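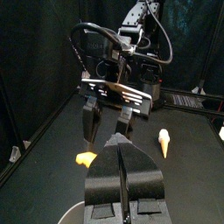 Second report on shared-cell working practice, Gilus site
Prepared for Ilham Kabbaj, Brurnberg programme office
15 Dec 2022

The work you are paying for is a set of written rules for cells where two arms share one table, and the first thing to report is that the draft is shorter than it was in August. I think that is progress, although the plan had us adding sections at this stage. Most of what we removed came from guidance meant for a single arm behind a fence, and it says very little about the case we have: two grippers facing each other, the fingers of one hanging close to the tip of the other, and a toy ice cream cone and an orange-yellow toy piece lying on the table either side of the nearer gripper. A rule that says "keep the working area clear of obstructions" is no help there. Each arm is the other's obstruction for much of the working day.

What has been done

The draft now has 40 rules. Ayten Özkan and Said El-Sayed went through every one with the operators and asked a plain question: could a person on shift tell whether this rule had been broken? For 15 of them the answer was no. Those have been rewritten or marked for removal. "Operators shall maintain suitable awareness" was the worst, and I admit I wrote it.

We also read back through the operators' log for the period, which has 252 entries. I would ask you not to put that number on a slide. People write in the log when they have time, so a quiet page may mean a good shift or a very busy one. Ayman El Sherbiny wanted to draw a trend line from it and I said no. We have used the entries only to find kinds of trouble we had missed.

Two came up often enough to change the draft. The first is the handover zone. The old text fixed a minimum gap between grippers and allowed no exceptions, so in any task where the arms work on the same object the rule was broken by design. The new text asks for a named task, a lower speed and one person in charge of the stop button. The second is the restart after a stop. We had assumed both arms would be brought back together. Operators prefer to bring them back one at a time, and they are right, so the draft now follows them.

What has not been done

The comparison with the Kamel site has not started. They use a different controller and their stop circuit is wired in another way, and until Asmaa Fahmy has a clear drawing from them I do not trust any side-by-side table. The one in your copy of the project plan should be treated as a guess.

The training sheet is late. A version exists, but it repeats the rules in larger type, and I can't see how that would teach anyone anything. Said is trying again with the operators in the room.

We were also asked to take up the Fornedier checklist as it stands. I have read it twice. It is tidy and easy to fill in, and that worries me. Every box can be ticked from a chair outside the cell. Three of its items are sensible (cable routing, curtain fixings, a check of the gripper pads before use) and we will borrow those. I would rather not sign up to the rest unless the programme office has evidence that it has prevented something. If you do, please send it and I will read it with an open mind.

Money and time

Spending is within the agreed limit. The saving on outside advice is real, but it comes from work put off, so please don't move it elsewhere yet. We will need it for the Kamel visit.

What we need from you

A decision on whether the rules are to be binding or advisory. The draft uses "shall" and "should" as if we knew, and we do not. If they are binding, somebody has to have the power to stop a cell over a breach, and that person can't also be the one answering for its output. At Gilus, at present, it is the same person.

We also need a named contact at Kamel who answers letters.

The next report will carry the revised draft in full, with the removed rules listed at the back so that anyone who misses one can argue for it.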